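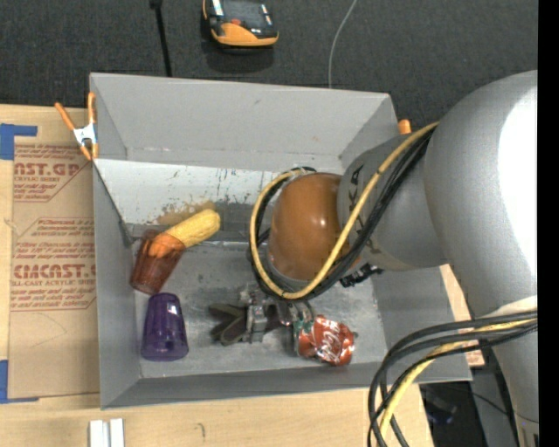 料箱抓取工位的规矩，多半写在墙上，少半写在文件里

一台机械臂、一只敞口料箱、一张台面，这样的抓取工位近几年在高校实验室和中小集成商的车间里大量出现。设备本身的安全要求有成文标准可依，工业机器人看ISO 10218，人机协作的部分另有ISO/TS 15066。标准管不到的是工位的日常状态：料箱移位以后标定还算不算数，线缆绕过关节时该留多少余量，一件压扁的物品该不该继续留在测试集里。不同团队对这些问题答案不一，同一个团队隔半年的答案也常常不一样。

Drultum今年7月印发了一份内部规程，题为《料箱抓取工位布置与运行规程》，正文26页，附录三份。执笔人Maureen Bloxham做过多年产线调试，后转到测试部门。规程先在Drindolness的两个工位试行，随后推到Crabtree。本刊取得了全文，以下择要介绍，并附几处争议。

一、料箱的固定

规程第二章的要求很直接：料箱与台面或底架之间必须有可拆卸的机械固定，固定点不少于两个，夹具手柄不得伸入机械臂的工作包络。弹簧夹可以用，但只限于薄壁料箱和低速运行，每班开始前检查夹口有无滑移。螺栓压板用于满速运行。

胶带不算固定，只算标记。规程允许用彩色胶带在台面上标出板材、料箱和托盘的角点，作用是让操作员能用肉眼发现移位。角点标记应贴在被标物体之外，紧贴边线，不得压住物体。试行期间有人把标记贴在箱壁上，箱子移动时标记跟着走，等于没有标。后来的修订稿为此补了一句话。

料箱复位后是否重新标定，规程以实测偏差为准。用标准块触碰三个参考点，任何一点超差，即做完整的手眼标定；不超差则记录读数，继续运行。读数须手写或录入日志，只打勾无效。

二、外置线缆

外置线缆是规程里篇幅最长的一章。末端执行器的供电、通信和气路大多沿臂体外侧走线，腕部每转一圈，弯曲和扭转都落在同一小段上。规程的要点如下：

线缆在每个关节两侧各设一个约束点，约束点之间留出的松弛量，以该关节走到两端极限时线缆不绷直、不擦碰箱壁为准。

动力线与信号线分束，交叉处尽量垂直。

绑扎带收紧后应能用手指推动线缆做轴向滑动，推不动即为过紧。

线缆跨过关节端盖时，不得遮挡厂家铭牌、警示标识和制动释放孔。

最后一条在Crabtree引起过讨论。那里的工程师提出，腕部外形紧凑，粗缆绕行时遮住一部分字样很难避免。Bloxham的答复是，型号字样遮住一部分可以接受，警示标识和释放孔没有商量余地；型号信息应另抄一份，挂在控制柜门内侧。这一答复后来写进了附录二。

检查方法也有规定。每周一次，以手动低速方式让每个关节单独走完全行程，操作员站在围栏外观察线缆，另一人持示教器。发现护套发白、起皱或局部变硬，当班更换，不作缠绕修补。

三、夹爪与箱底的关系

夹爪下探时与箱底、箱壁的碰撞，是这类工位最常见的停机原因。规程要求在控制软件里为料箱建立碰撞模型，内壁模型向内收缩一个安全余量，余量取标定误差与夹爪制造误差之和。箱壁带斜板的，斜板须单独建模，不允许用一个长方体代替整只料箱。

接触检测阈值分两档。空箱试探用低阈值，正常抓取用高阈值，两档之间的切换必须由程序完成，不得由操作员临时改参数。在Drindolness的试行中，测试组用两档阈值共完成964次抓取，全部留有力矩曲线。规程引用这批数据来说明阈值取值的过程，没有给出推荐值，理由是夹爪刚度不同，数值不能照搬。

箱底的划痕和污迹也在规定之内。金属箱底经长期使用后反光不均，会影响深度相机的读数。规程不要求更换旧箱，只要求每月在空箱状态下采一幅深度图存档，与初始深度图比对，空洞面积明显扩大时再作处理。打磨和喷涂哑光漆都可以，处理后重新采集初始图。

四、物品集

规程对物品的规定最细，也最容易被忽视。测试用物品分刚性、可变形和透明三类，每个测试批次三类都要有。透明和半透明容器单独列项，原因在于结构光和飞行时间相机对这类材料的返回信号都不稳定，把它们与普通塑料件混在一起统计，成功率没有可比性。

物品互相嵌套也作了定义。一件物品有一半以上长度位于另一件容器之内，记为嵌套状态。嵌套状态下抓起外层容器，内件随之离箱，记一次抓取、两件离箱；内件中途掉落，记一次抓取、一件离箱、一次掉落。过去各组记法不同，有的记成两次成功，有的记成失败，报表合并时对不上。

可变形物品的寿命是争议最大的一条。以铝制饮料罐为例，规程把它分为完好、凹陷和压溃三级，等级变化时须拍照并更换编号。一只罐子从完好变成压溃，在数据里就成了另一件物品。Flellent的测试人员参加过规程的征求意见，他们主张直接剔除压溃件，理由是形状无法复现。Bloxham没有采纳，她在意见回复表里写道：“现场的料箱里有什么，测试集里就应当有什么。形状不能复现，就记录形状。”

目前的折中做法是，压溃件保留，但在一个批次中的占比不超过20%，并且不计入跨工位对比的指标。Flellent一方对这个比例仍有保留意见，认为取值缺少依据。规程正文也承认该数值来自试行经验，列为下次修订的复核项。

五、工位周边

台面上只允许放置当班用到的物品。备用板材、包装纸和手持设备应移出机械臂的可达范围；确需留在台面上的平放材料，四角定位，表面不得高出料箱底架。地面区域同样划入检查表，电源线和信号线落地部分须沿台脚走线，不得横穿操作员通道。

示教器和手持终端有单独一条：不使用时挂回支架，禁止放在地面。这一条在三处工位的执行情况都不好。Drindolness的检查记录显示，试行首月，手持设备未归位是出现最多的不符合项。改进措施是把支架从控制柜侧面移到工位入口，高度与肘部平齐。

六、记录与复核

每个工位设一本日志，纸质或电子均可，保存期不少于三年。必填项包括料箱参考点读数、线缆检查结论、物品集版本号和阈值参数的校验值。任何一项缺失，当班数据标为待定，不进入汇总。

规程规定，操作员在运行前有30分钟的准备时间，计入工时。Bloxham认为这是全文中最要紧的一处。此前的检查表并不比现在短多少，差别在于检查没有排进班次，赶进度时最先被省掉。Crabtree起初按15分钟排班，两周后线缆检查一栏出现成片空白，遂改回原规定。

规程不替代风险评估。增加夹爪、更换料箱尺寸、提高运行速度，都应重新评估，评估报告编号写入日志首页。围栏、光幕和急停的配置仍按现行标准执行，规程只在附录三列出了检查周期。

修订稿定于2024年12月26日截止征求意见。已收到的意见集中在三处：弹簧夹的使用边界，压溃件的占比，以及电子日志是否需要双人签署。前两处将补做试验，第三处留给各工位自行决定，但选定后一年内不得更改。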